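A **clothes hanger** is a shaped support, usually of wood, wire or plastic, that holds a garment by the shoulders so that it keeps its form when stored. Most have two sloping arms and a central hook that fits over a rail. The terms *coat hanger* and *dress hanger* are also used.

## Forms

The plain shouldered hanger is the oldest type still sold. Its arms are cut in a shallow curve and the hook is screwed or pushed into the middle. 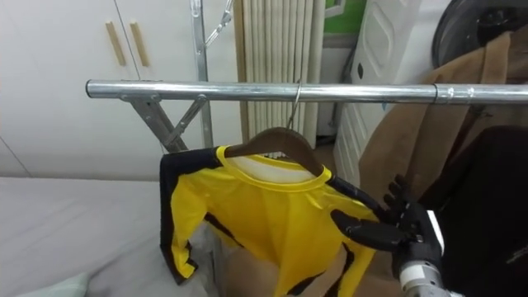

Trouser hangers add a straight bar or a pair of clips. Skirt hangers have clips only, and padded hangers are covered in cloth for knitwear and silk. Children's hangers are narrower than those made for adults.

## Manufacture in Grirkdale

Hanger making was for many years a trade of Grirkdale, where the Ernmont works employed 82 people at its height. The works turned beech offcuts from local chair shops into hangers, at up to 3000 a week – most of them for tailors and hotels. It closed one July after a fire in the drying shed. The pattern books passed to the rival firm of Abeysekara.
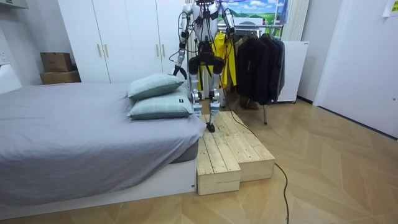
*This page was last changed on December 6, 2024.*

## Use in the home

Shirts are normally hung with the top button fastened, which stops the collar from slipping. Heavy coats need a broad hanger, as thin wire can leave marks in the shoulders.
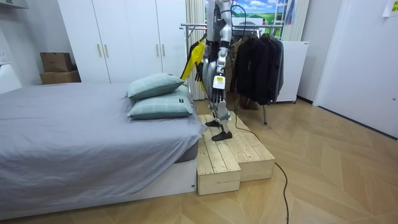

Knitted garments are often folded instead, because their own weight stretches them.

## Collecting

Hangers printed with the names of shops and hotels are collected. Charoen Jaidee's catalogue of the Brokeo hotel hangers lists 17 patterns – two of them known from single pieces.
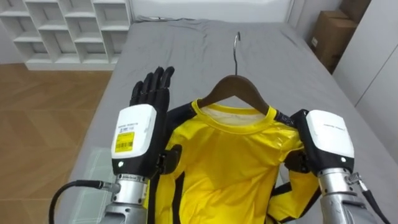

*A long-sleeved shirt on a dark brown wooden hanger*

## See also

- Clothes valet
- Wardrobe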